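Ineke Jacobs
Kettles, again. A thread for anyone who's been told they need a new one.

1/ I've been asked to replace the kettle in our shared workroom. The old one still boils. The complaint is that it "looks tired". I'm not convinced a kettle can look tired.

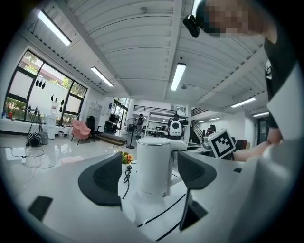
2/ White, cylindrical, slightly domed lid, handle on the side. That's the whole design and I can't see what's wrong with it. The Sovier one they want me to buy is the same shape with a light in it.

3/ The light changes colour as the water warms up. I asked Rafail Zacharopoulos what he'd do with that information. He said he'd wait for it to boil. So, as now.

4/ It also "remembers your favourite temperature". Mine is boiling. I drink tea.

5/ Scale is the one fair point. We have hard water in Nollport and I last descaled in February. Citric acid, a full kettle, bring it up, leave it, rinse 3 times. Costs pennies.

6/ Someone replied that white plastic goes yellow. Maybe. I've had white kettles before and what went first was always the lid hinge or the switch. Never once binned one over the colour.

7/ Kamham do a glass one as well. Have you ever lived with a glass kettle in a hard water town? You'll be looking at chalk by the weekend - and cleaning it far more often than I clean mine.

8/ Yes, I've read the Groen reviews. I stopped at the one that gave it 5 stars "for the box". If anyone has had theirs for more than a year, tell me how the switch is holding up. Until then we're keeping the white one.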